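Divport compares two camera positions for kitchen gripper tests

The automation workshop Divport has started a comparison of two camera positions for its gripper trials, using ordinary household appliances as the test objects. The work began in September and continues until the end of the year, said Kristýna Jireš, who leads the trials.
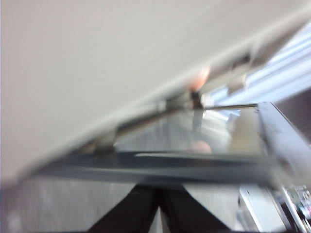
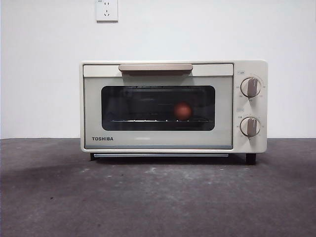

First picture: the view from the wrist, with the two black fingers at the bottom. Second picture: the fixed camera and the toaster oven. Photos: Divport

The team wants to know how much a controller can do with the wrist camera alone, and how much it needs a second view from a fixed place. Each method will get 1000 attempts, divided between two pairs of fingers. One pair comes from the supplier Gekton, the other was made in the workshop's own small machine room and is called Cerkura.

"The wrist camera sees the fingers very well, but when the arm moves quickly, the picture becomes soft," said Jireš. "With the fixed camera we have a calm picture of the whole oven, but it does not show us the last centimetre before the contact."

Until now the team has finished 700 attempts with the wrist camera. The series with both cameras is at an earlier stage, and Jireš did not want to give a result before it is complete. She said only that small round objects on a wire rack are harder than the team expected, and that doors which open downwards need more patience than drawers.

Wilfredo Tan, who writes the control software, is also checking how long the signal from each camera takes to reach the controller. In the first weeks the delay was more than 50 milliseconds on the wrist side. A new cable has made it shorter – how much, he will measure again when the present series ends.

The fingers are a separate question. The Gekton pair is stiffer and keeps its shape when it pulls a handle. The Cerkura pair bends a little, and for this reason it is kinder to soft objects, but the tips must be changed more often. Otakar Hrubý, responsible for the mechanical part, would like to test a third pair with a harder core. The budget for it is not yet approved.

Divport plans to show the complete results to its partner company Michalík in the winter, together with the list of failed attempts.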